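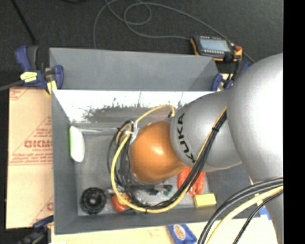

Chapter 6
Mixed Items in One Bin

In the chapters before this one, every bin held only one kind of item. The worker knew the size, the weight and the shape, and the count was a simple matter. Most storerooms are not so simple. A small shop in Brindatthorpe may sell 1000 different articles in a year, and it cannot give to each of them its own bin. Sooner or later, unlike things must share the same place.

We call such a place a mixed bin. In this chapter you will learn how to choose the items for it, how to lay them inside, and how to keep a record which another person can read.

6.1 What makes a good mixture

Let us begin with a case. Selorm Mahama was for many years the head of stores at Salameh, a company that sells household goods by mail. When she came there, the mixed bins were filled in the order of arrival. A box of candles lay next to a box of almost the same candles, only two centimeters longer. The packers took the wrong one very often. In May of her first year she counted 327 returned parcels, and in the larger part of them the mistake had begun at the bin.

Her change was small. She made a rule that two items may share a bin only if a person can tell them apart without reading the label. A sponge and a bottle brush may stay together. Two sponges of different hardness may not.

6.2 The bin itself

The form of the bin has more influence than beginners expect. When the walls slope, small items slide down toward the middle, and one hand can reach them easily. When the walls are straight, flat items stand up along the sides and are forgotten there. A plain floor in a light color helps the eye to find dark things, but clear plastic wrapping is difficult to see on it.

Do not fill a mixed bin to the top. An item that is covered by others is, for the packer, almost a missing item.

Before you continue, look at one drawer in your own kitchen. Write down which things in it you could take by mistake for another, and keep the list for Section 6.3.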